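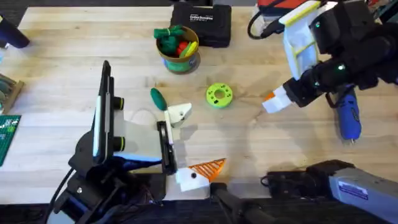

How do I keep a light wood workbench top from getting all marked up?
Wipe it down at the end of the day, dry cloth first, then a barely damp one. Keep a scrap board handy for anything sharp or messy. Scuffs will still happen. It's a bench.

What about stains that are already there?
Depends what made them. Pencil and grubby hand marks come off with a white eraser. Glue, let it go hard and lift it with a plastic scraper. Oil is a pain, goes deep into pale boards. Sand lightly with the grain, 180 grit then 240, stop when it looks ok. Don't chase the last bit or you end up with a dip.

Crumbs and dust keep packing into the seams between boards. Should I fill them?
Leave them open. Boards move with the seasons and filler cracks out by January. Old toothbrush, then the vacuum with the narrow nozzle. Wooden skewer for the stubborn stuff.

What finish do you use?
Stetex clear matte on our own benches. 2 thin coats, light sand in between. Plain hardwax oil is fine too and easier to patch later. Skip anything glossy, every scratch shows and small parts slide all over.

Do you sell bench tops on their own?
Yes. The Grasalel top is sold with or without legs. Full set is $3,938, and if you pick up from the Mahmoud warehouse it's $3,697. Same top, you're just not paying the freight. Bring a friend and a blanket.

How do I store a rotary tool so the bit doesn't get wrecked?
Take the bit out. That's most of it. If you're coming right back to it, lay it flat toward the back of the bench with the bit pointing away from where you stand, and unplug it or pull the battery if it has one. Overnight it goes back in a case or on a hook. Bits live in a lidded tin, not loose in a drawer with the drivers.

Can I run a rotary tool right over the bench top?
You can, you'll be sorry. The bit skates when it catches and it leaves a groove in soft boards in no time. Clamp the work down over scrap. Eye protection every time, dust mask if you're cutting plastic or sanding. Tie back hair, no loose sleeves.

Hard cases or open trays?
Both. Cases for anything that rattles around, has a fitted slot, or travels. Trays for what you grab ten times an hour. Trouble with cases is they end up parked on the bench all week eating up space. Give each one a spot on a shelf under or behind, and put it back once the tool is out.

All my cases look the same. Any trick?
Paint marker or a strip of masking tape on the short end, so you can read it when they're stacked. Printing on the lid is no help once there's another case on top. Write what's in there now, not what it came with.

I make lots of small 3D printed parts and they get lost. Help?
Shallow bin with a lid, one per project. Label the bin not the part. Thin or open lattice shapes go on top or in a bin of their own, they snap if you pile heavy stuff on them. Test prints and duds get tossed on clean up day. You will not use them. Prints also warp in a hot car, so don't leave the bin in there.

Where should cables go?
Down the back or off one end, never across the middle of where you work. Dradora clips are what we stock, they hold 3 regular cords each, stick to the underside of the top. Wipe the wood with rubbing alcohol first and wait a day before loading them or they drop off. Leave some slack so nothing yanks when a tool moves.

How often should I clear the whole bench?
Once a month, all the way down to bare wood. Everything on the floor or a cart, wipe, check for loose screws underneath, only put back what you used that month. The rest goes on the shelf. In between, five minutes before you quit for the day.

My top rocks a little. Legs or floor?
Slide the bench a foot over and try again. If the rock goes away it's the floor, so shim it. If it follows the bench, loosen all the leg bolts, let it settle on its own weight, then tighten going corner to corner. Check them again in a month, new wood shrinks a bit.

Will you flatten or refinsh an old top?
If it's solid wood and fits through our door, yes. Pull every staple and screw first please. Send us the length, width and thickness and we'll get you a price. Turnaround depends on the season, spring is the worst.

Contact us | Shipping & returns | Copyright Grasalel Benches, all rights reserved | Back to top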